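Gratby Mini PC: Questions We Hear a Lot

Will my old memory sticks fit?

If they came out of a fairly recent laptop, there's a good chance they will, because the Gratby takes the short laptop kind. The long sticks from a desktop tower won't go in, I'm sorry to say, and please don't try to persuade them! Sushil Bansal keeps our list of tested memory up to date, and it has 300 entries now, so do have a look before you spend any money.

What's the difference between the Gratby and the Porach?

Mostly the fan. The Porach doesn't have one, so it's lovely and quiet in a bedroom or a small office, but it does slow down a little on long jobs. The Gratby has a fan and a second drive slot, and if you edit video it's the one I'd get.

Can I put in a second drive myself?

Yes, and it won't affect your warranty. Shut down, unplug, undo the four screws on the base and lift the plate straight up. The slot is on the left, next to the wireless card. Go gently with the little screw that holds the drive down (we sell spares, and we sell plenty of them).

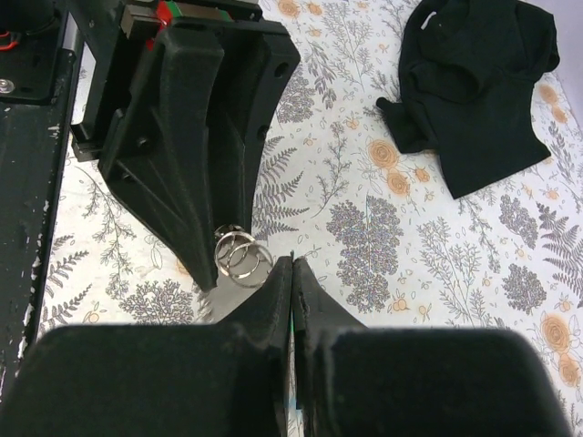 My new drive doesn't show up. Is it broken?

Probably not, so don't send it back just yet. Take it out, push it in again until it sits flat, then look in the setup menu under Storage and make sure the second slot is switched on. Some units left us in May with it turned off.

How do I update the firmware?

Copy the file to an empty USB stick, restart, and hold F9 until the update screen comes up. It takes 9 minutes, and the screen may go dark for part of that, so leave it be and go make some coffee.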